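Fitting a phone case without scratching the phone
Fengying Shi, Thu 1 April

Most scratches come from grit caught inside the case, so clean both parts before you start.

1. Wipe the inside of the case with a dry cloth. Run a cotton bud into the corners.
2. Wipe the back and sides of the phone.
3. Lay the case on a flat, pale surface, where any crumbs will show up.
4. Match the camera opening to the camera and rest one end of the phone on the case.
5. Press in the two corners at that end, then work along the sides.
6. Press the last two corners down with your thumbs. Check that the buttons still click.

Keep small parts in a tray to one side. A stiff case may take nearly 3 minutes the first time. 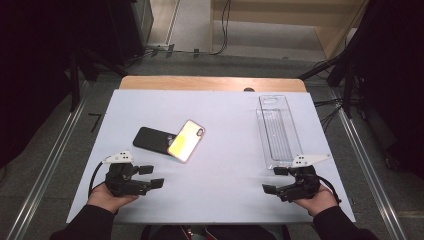
Phone resting partly on its case, with the clear tray on the right.

To take the case off, start at a corner and peel it back slowly.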